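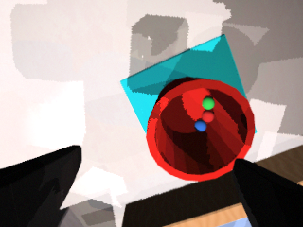

Rirka Support – Community Tickets
Category: Simulation / Grippers
Status: Open, waiting on customer
Subject: Red ball goes missing from the cup when I swap to the Skuldale fingers

Original post

Hello all. I'm comparing two sets of fingers in sim before we spend any money on the real ones, and I've got myself in a knot. One set is the stock Londeck pair that comes with the arm model, the other is the Skuldale long pair. Same arm, same Palacios controller, same task: pick up the big red cup with the balls in it, move it, put it down without losing anything.

With the Londeck fingers it's fine. With the Skuldale ones I get two separate problems and I can't work out if they're related.

First one – the ball counter. My check looks at the wrist camera view and wants one green, one red and one blue inside the cup before it calls a run good. Green and blue are found every time. The red one drops out on loads of runs, even before the arm has moved. I can see it perfectly well with my own eyes, sitting between the other two, but it's red on red and the inside of the cup goes very dark and brownish in the shadows, so I sort of see the detector's point.

Second one – the grip. The right finger touches the rim before the left one gets anywhere near it, and the cup gets shoved sideways. I ran 100 goes with each set. Londeck failed 13 of them, Skuldale failed 57. That's a big enough gap that I don't believe it's the fingers, I think it's me.

Things I've tried so far:

Restarted everything, obviously. No change.

Turned the closing speed right down. The cup gets shoved more slowly, which was nice to watch but no use.

Put friction on the finger pads up and down. A bit better when it's high, still pushes.

Swapped the controller config for a fresh one from the Palacios download. Exactly the same.

Any ideas? I've lost most of April to this.

Reply from support

Thanks for the detail, that helps. I'd treat them as two faults until we know otherwise.

For the counter, can you tell us which lights are on, and whether your detector works on plain colour thresholds or something cleverer? For the grip, please send the tool offset you have in the config. The long fingers need their own entry. If the arm is still using the stock one it'll come in off centre and one side will always touch first.

Also, is the shadow quality on low? Hard, jagged shadow edges inside a container will chop a small ball up nicely as far as a threshold is concerned.

My update, same afternoon

Right, answers. Plain thresholds, I'm afraid, it was meant to be a five minute job. Shadows are on low, yes, and I've got several lights in there which I added one after another back when I thought everything looked gloomy. So there are shadows on top of shadows all over the table, and in the cup as well. The cyan pad under the cup goes teal over most of its area, so it's not only the balls getting it.

I deleted all but one light and put the shadow setting up. Red ball now found on most runs. Not all! It still goes when the cup is turned a certain way, so I'll probably give up and change the ball to yellow for the comparison. Does anyone mind if I do that, or does it mess up the benchmark scores?

Tool offset: embarrassing. It was the stock one. I'd copied the whole config across and the fresh download has the Londeck numbers in by default, so swapping it made no difference at all.

Reply from support

Colour is free to change as long as both finger sets are run with the same balls. Please rerun the Londeck set too, the old numbers were taken with the old lights.

Your offset is in the add-on pack, under fingers, long. Copy that block only. Leave the closing limit at 400 for now, we can look at it once the arm is coming in straight.

My update, next morning

Offset is in. First few tries look much better, both fingers go either side of the cup and it stays put until they close. I did have one where the cup tipped a bit on the way up – no balls lost, but I'd like to know if that's the closing limit or my friction fiddling. I've put friction back to default and set both finger sets going again with yellow in place of red. Will post the numbers when they're done, please leave the ticket open.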